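Reifendruck am Kart einstellen – so mach ich das am Renntag

Kurze Anleitung, weil die Frage im Fahrerlager ständig kommt. Gilt für Slicks auf trockener Strecke, Regen ist ein eigenes Thema.

Was ihr braucht
Druckprüfer mit Ablassventil (ich nehm den von Relteck, andere gehen auch)
Handpumpe oder kleiner Kompressor
Reifenthermometer mit Einstichfühler
Zettel und Stift. Kein Handy, das liegt eh immer im Bus.

Schritt 1: Kaltdruck
Reifen in den Schatten, alle vier gleich lang. Steht das Kart halb in der Sonne, sind die Werte für die Tonne. Dann messen, Startwert nach Angabe vom Reifenhersteller einstellen, notieren. Ventilkappen wieder drauf!

Schritt 2: Rausfahren
6 Runden. Die ersten beiden locker, dann Renntempo. Keine Ausrollrunde zum Quatschen, sonst kühlt alles wieder ab.
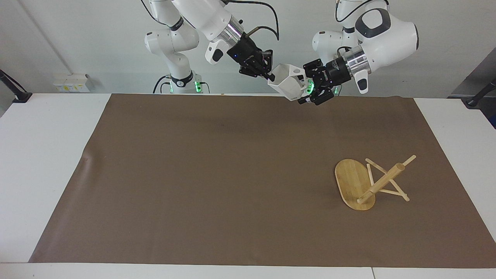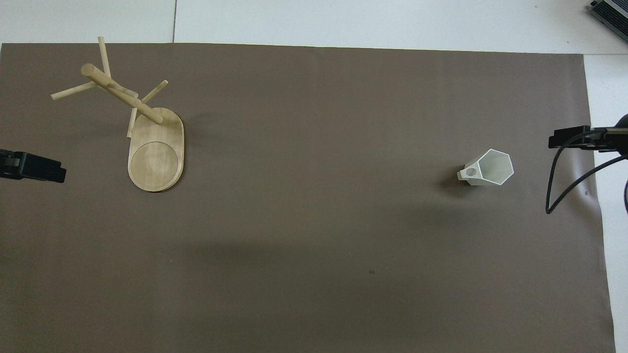 Schritt 3: Heißdruck
Sofort messen, noch vor der Waage. Reihenfolge immer gleich: vorne links, vorne rechts, hinten rechts, hinten links. Die belastete Seite hat mehr Druck, das ist normal. Wichtig ist wieviel der Wert gegenüber kalt gestiegen ist. Aufschreiben.

Schritt 4: Temperatur
Fühler innen, Mitte, außen einstechen. Mitte deutlich heißer als die Ränder – Druck runter. Ränder heißer – Druck rauf. Nur innen heiß: erst Sturz und Spur anschauen, da hilft Luft nix.

Schritt 5: Korrigieren
Kleine Schritte, höchstens 50 Millibar auf einmal. Und immer nur eine Sache ändern. Wer gleichzeitig Druck und Spurbreite verstellt weiß hinterher garnichts. Danach nochmal raus und das Ganze von vorn.

Typische Fehler
Zwei verschiedene Druckprüfer benutzt. Die zeigen fast nie dasselbe an.
Heiß abgelassen und den neuen Kaltwert nicht notiert. Ist mir letztes Jahr im Oktober passiert, Finale mit geratenem Druck, Platz 40.
Werte vom Vormittag fürs Finale übernommen, obwohl der Asphalt inzwischen viel wärmer ist.
Ventileinsatz locker. Spucke drauf, Blasen gucken.

Holger Nygård startet übrigens lieber etwas höher und lässt den Reifen schneller kommen. Kann man machen bei kurzen Läufen, hinten raus rutscht es dann halt. Bei langen Rennen fang ich tiefer an.

Vorlage für den Messzettel lad ich noch hoch, muss ich erst abtippen.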